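2021-05-26

The unit in Skidel, continued

I spent most of today at the unit again. It used to be a storage place for a building supply firm out of Skernutbridge, and it still feels like one. The ceiling is white and corrugated with the beams showing. I had planned to put in a flat ceiling last November, but the quote from Stubbs came to 733 for the front section alone, so I left it.

I'm glad I did. The height makes the place feel bigger, and with the long lights on, the white throws a lot of light back down. The ceiling fan stays too. It hangs on a rod, so I can get a cloth over the blades from the tall ladder. 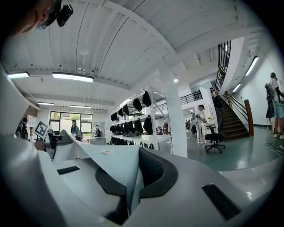
The shelving was the other job. I bought 2 metal units secondhand from Finduslow for 60 each and wiped them down before anything went on them. I keep dark things and black things together now -- it sounds fussy, but I find them faster. Anything with a strap gets hung up, and the heavy boxes go at the bottom.

Still to do: sweep under the stairs, replace one light switch, and find out why the electric bill was 186 last month when I was hardly in there. I suspect the heater. I also need a longer hose for the vacuum -- the one I have stops well short of the back wall.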